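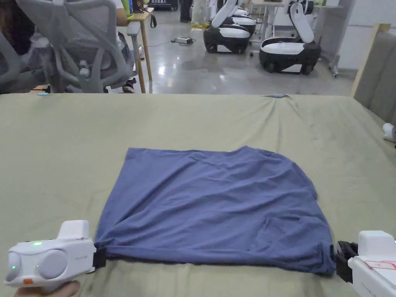 A blue T-shirt on an olive-green sheet.

Mumenlow Wash and Fold: Common Questions

How do I send in my laundry?
Put it in any closed bag with your name and phone number on it and leave it at the Ramanauskas counter. Pickup from home is offered on orders over 6 pounds.

Do you sort colors?
We wash lights and darks separately. If you want a third load for towels or work clothes, write it on the tag.
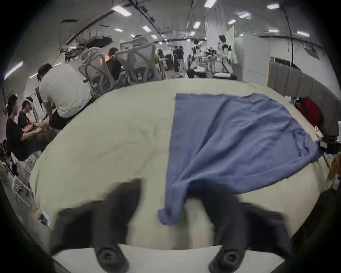 Can I ask for unscented detergent?
Write "unscented" on the tag and we will use it for the whole order at no charge. The request stays on your account until you change it.

Will my shirts shrink?
Cotton can shrink a little in the dryer the first few times. We dry on medium — low if you ask. Anything that must be hung should go in a separate bag marked HANG.

What don't you accept?
Leather, fur, silk ties, and anything with oil or paint on it. Comforters are fine up to queen size.

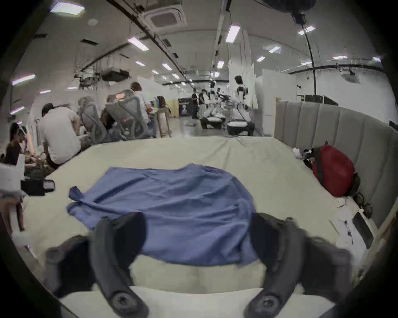
Blue fabric on a pale beige sheet.

Something is missing from my order. What now?
Call within 2 days and ask for Kaja Baranauskienė. Have your ticket number ready. Single socks are kept at the counter until the end of December.

What if an item is damaged?
Bring it back with the ticket. Claims are paid up to $200 per order. Items with existing tears or loose seams are not covered.

Have prices changed?
The current price list took effect March 10, 2019. It is posted at the counter and printed on the back of each ticket.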